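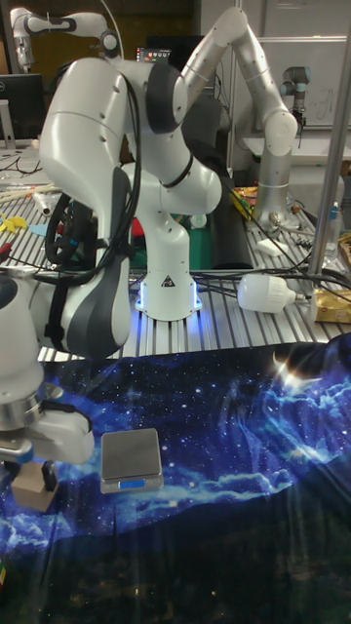

The scale on its starry tablecloth, with the small cardboard block to the left.

Weighing table back at Limholm

The weighing table is set up again at the Limholm rooms and will stay up through the cooler evenings. Members who post parcels or divide up bulk orders are welcome to use it whenever the rooms are open.

The scale is a flat digital kitchen model with a square dark platform and a blue backlit display on the front edge. Press the button once and wait for the zero before putting anything on it. If you are using a bowl or tray, put that on first and zero it again. Please don't lean on the platform or leave things sitting on it overnight - the last scale went off by several grams after a sack of flour was left on it in October.

The dark blue cloth with the night sky print came from the Grultness jumble table and has had more compliments than anything else we bought there. It can go through a cold wash. Don't iron the printed side. If you spill something powdery, take the cloth outside and shake it before you wipe it, as the lighter clouds show every mark.

For small items, work over the cloth and keep your parts together at one end. Buttons, beads and screws roll further than you would expect and the colours in the print make dark ones hard to find.

We had a good run of orders last month. The Garg tea order came to 2,341 grams once the tins were taken off, and the mixed seed was 2,579 grams, divided into paper bags on the night. One bag of seed marked 303 grams has not been collected. It is on the shelf by the door with the order sheet.

The next bulk order is rice and dried beans from Skukeo. The smallest share is 700 grams of either. Put your amounts on the sheet by November 5, 2005 and bring your own jars or bags, labelled with the empty weight if you know it. Anyone without containers can have paper bags from the cupboard - leave a coin in the tin.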